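Rondville Community Rooms
Minutes of the Rooms and Furniture Meeting

Date: Friday, October 25, 2019
Place: Back room, first floor
Present: Shiela Navarro (chair), Arnel Javier, Princess Quiambao, Mark Anthony Sison, Shinji Amano (minutes)
Apologies: none received

The meeting opened at 6.35 pm.

1. Minutes of the last meeting

The minutes were read and agreed with one change. Under item 4 the word "cupboard" should read "cupboards", as both of the hall cupboards are to be cleared. Shiela signed the corrected copy.

2. Matters arising

Hall cupboards. Princess has cleared the left-hand one. The right-hand one is still full of old music stands and the lids of storage boxes that no longer have bottoms. Mark Anthony will ask the choir whether they want the stands. If they have not answered by the next meeting the stands will go to the tip.

Kitchen tap. Fixed. The bill has been paid.

Front door closer. The door still bangs. Arnel has turned the screw as far as it will go and thinks the closer needs replacing. He will get a price.

Noticeboard. The key has been found in the piano stool.

3. Tables

This item took up most of the evening.

Shiela reminded the meeting that the old folding tables have been a source of complaint since May. Two have legs that will not lock, and the sewing group has stopped using them. It was agreed in principle last time to replace the tables in the back room first and to look at the main hall when there is money for it.

Arnel reported on prices. He had written to three suppliers and two had replied. Clamberg can supply a fixed-leg table with a pale wood-grain top. Magbanua can supply a folding table with a plain grey top at a lower price, but delivery is extra and they will not carry anything up the stairs. The third firm, Bremodum, had not replied by the time of the meeting.

The budget for the back room is 2,000 pounds, including delivery. The Clamberg tables come to 900 pounds for the first order, delivered and carried up. The Magbanua figure would be lower before delivery, and Arnel was still waiting for them to say what delivery to a first-floor room would cost.

Princess asked whether a fixed-leg table would be a nuisance when the room is wanted for dancing. Mark Anthony said the dance class had moved to the main hall and did not plan to come back. Shinji said the tables could be pushed against the back wall, provided the chairs were stacked first. Shiela asked that whoever writes the new room instructions puts this in.

There was some discussion of the colour. Mark Anthony prefers grey, as it shows less. Princess said the back room gets little daylight in winter and a pale top would help. Arnel said that grey tops in the same finish at his workplace show every cup ring, and he would not choose them again. Shiela said she had no strong view on colour but did not want anything that needed a cloth on it for teas.

The members looked at the surface of the table and talked about how it takes the light. 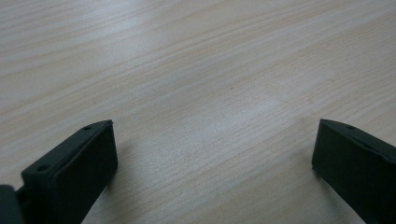 Item 3: the pale wood-grain table top, with light reflecting across the middle.

Shinji raised the matter of glare. The drawing group uses the back room in the evening with all the ceiling lights on, and two of its members have said before that they find a shiny surface tiring. Princess said the same would be true of any wipe-clean top. She suggested switching off the middle row of lights and bringing in the two standing lamps from the office. Shinji will try this with the drawing group and report back.

Mark Anthony asked how the tops should be cleaned. Arnel read out the advice from the supplier's sheet: a damp cloth, a little washing-up liquid, dry afterwards, no scouring powder and no bleach. Shiela pointed out that the cleaning cupboard contains very little apart from scouring powder and bleach. Princess will buy cloths and washing-up liquid and move the powder to the kitchen, where it is wanted for the sink.

Craft knives were also discussed. The old tables are badly scored at one end where the model-making group works. It was agreed that cutting mats must be used on the new tables by all groups, without exception. The model-makers have their own mats. The children's craft session does not, and Shiela asked that some be bought from the sundries money. Glue guns are to be used only over a mat or a tray.

Arnel asked for a decision so that he could reply to Clamberg, whose price is held for a limited time. Mark Anthony said he would still like to see the Magbanua delivery cost first, and asked for that to be noted. After further discussion it was put to the vote.

Agreed, four in favour and one against: to order the pale wood-grain tables from Clamberg at 900 pounds. The remainder of the back room budget is to be kept for chairs (see item 4).

Action: Arnel to place the order and confirm a delivery day with Princess, who holds the upstairs key.
Action: Princess to buy cloths, washing-up liquid and cutting mats.
Action: Shinji to try the lamps with the drawing group.

4. Chairs

There are 39 chairs in the back room. Princess went through them before the meeting and put tape on those with a loose back or a missing foot. Arnel thinks most of these can be mended. He has a box of rubber feet left over from the main hall chairs but is not certain they are the same size.

It was agreed not to buy any chairs until Arnel has tried the feet. Taped chairs are to be stacked by the window and not used. Mark Anthony said that people were already taking the tape off and sitting on them, and offered to put up a sign.

Action: Arnel to try the rubber feet and report.
Action: Mark Anthony to make a sign.

5. Old tables

Three groups have asked whether they can have the old tables. Shiela's view was that the ones with faulty legs should not be given to anybody, and this was agreed. The sound ones will be offered first to the allotment society, who asked in writing, and then to the others in the order they asked. Anyone taking a table must collect it. The faulty ones will be taken apart and the tops kept for shelving in the boiler room, if Arnel finds they are worth keeping.

6. Kitchen

Princess reported that the large teapot is missing its lid again. A replacement lid was bought in the spring and that has gone too. Groups will be asked to check their boxes.

The fridge is to be emptied at the end of each week. Anything without a name and a date will be thrown away. Shinji asked whether this included the milk and it was confirmed that it did.

The quote for a new worktop beside the cooker is 248 pounds fitted. Shiela felt this was fair but the work cannot be done while the kitchen is booked for the winter lunches. Held over.

7. Bookings

Mark Anthony has moved the bookings into a single diary, kept in the office. The old diary is not to be written in. Two groups were double-booked for the back room last month because one had used each book. Both have been written to.

The language class would like an extra evening. There is space, but only if they can finish by 9 pm so that the building can be locked. Mark Anthony to ask them.

8. Any other business

Heating. The back room radiator is cold at the top. Arnel to bleed it.

Lost property. One child's wellington, a pair of reading glasses and a tin of buttons are in the office. They will be kept until the next meeting.

Stairs. Princess asked that people stop leaving folded pushchairs on the half landing. Mark Anthony will add a line to the sign.

9. Next meeting

Same room, same time, date to be confirmed by Shiela once the delivery day is known. Arnel sends word in advance that he will be late.

The meeting closed at 8.10 pm.

Minutes taken by Shinji Amano. Corrections to the office, please, before the next meeting.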